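Bon, petit fil sur ma traversée de nuit avec Hukik, vu que vous êtes plusieurs à m'avoir demandé si ça valait le coup. Je préviens, c'est long et dans le désordre.

Déjà le bateau : l'Osman. Un ferry pas tout jeune, moquette partout, des cuivres dans les escaliers, moi j'adore. Il fait Sudirico - Prostunon toute l'année, et en juin ils ajoutent un deuxième navire que je n'ai jamais pris.

Embarquement piétons par la passerelle du haut, fermeture des portes 5 minutes plus tôt que ce qui est écrit sur le billet. J'ai couru. Avec une valise à roulettes sur une passerelle métallique, tout le port était au courant. 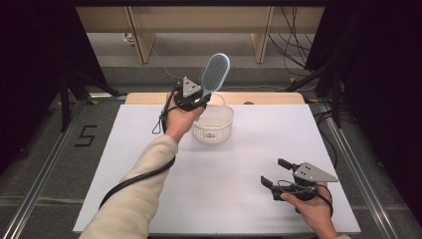
Bergamote_du_quai répond que la fermeture anticipée, c'est seulement pour les piétons, et que les voitures passent encore quand la passerelle est déjà relevée. Bon à savoir, la prochaine fois je viens en voiture (je n'ai pas de voiture).

La cabine maintenant. J'avais pris une intérieure, la moins chère, 100 euros pour moi toute seule avec le petit déj. Couchettes correctes, douche minuscule mais brûlante. Par contre demandez le pont 7 ! Au 5 on entend les chaînes du garage toute la nuit, je l'ai testé à l'aller.

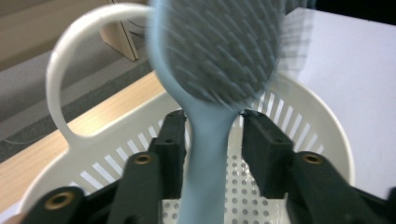
Et puis il y a les fauteuils inclinables, pour ceux qui veulent payer moins. J'y suis passée vers minuit pour voir : lumière jamais vraiment éteinte, deux ados qui jouaient aux cartes par terre, une clim polaire. Prenez un duvet si vous tentez.

Le resto du bord : le buffet est cher et il ferme tôt. La cafétéria à l'arrière fait une soupe de poisson très bien, servie avec du pain et une espèce de rouille maison. J'en ai repris. Je ne regrette rien.

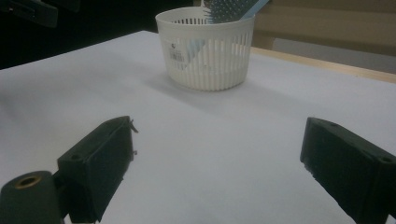

Panier blanc à fines lamelles, encore avec son étiquette à code-barres

Côté mer, ça a bougé un peu passé le cap, rien de méchant. Le bateau craque, c'est normal, il est bavard. Si vous êtes sensible, prenez une cabine au milieu et mangez quelque chose avant, le ventre vide c'est pire.

Ah et le wifi : gratuit mais limité à 200 Mo, donc une photo et demie et trois messages à ma mère. Après ça, on lit. J'avais un bouquin de plus de 400 pages, j'en ai fait la moitié sur le pont-promenade avec un plaid.

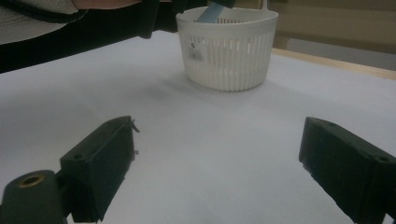 Pour les bagages en cabine, il faut penser petit. Il n'y a pas de placard, juste trois patères et une tablette au-dessus du lavabo, et tout se balade dès que ça roule. Ma solution au retour, c'est un panier en plastique blanc comme celui-là, posé dans un coin, avec dedans la brosse à dents, les lunettes, le chargeur. Plus rien ne tombe, et le matin on attrape le tout d'une main pour filer au petit déj.

L'arrivée à Prostunon au lever du jour, par contre, là il faut se lever. On longe la jetée tout doucement, les pilotes font coucou, il y a une odeur de gasoil et de café. Mettez un réveil, l'annonce au haut-parleur arrive trop tard pour en profiter.

Dernier truc pratique - la navette vers le centre part du côté droit du terminal et on paie au chauffeur, en pièces de préférence. Je mets les horaires d'hiver dès que Hukik les publie.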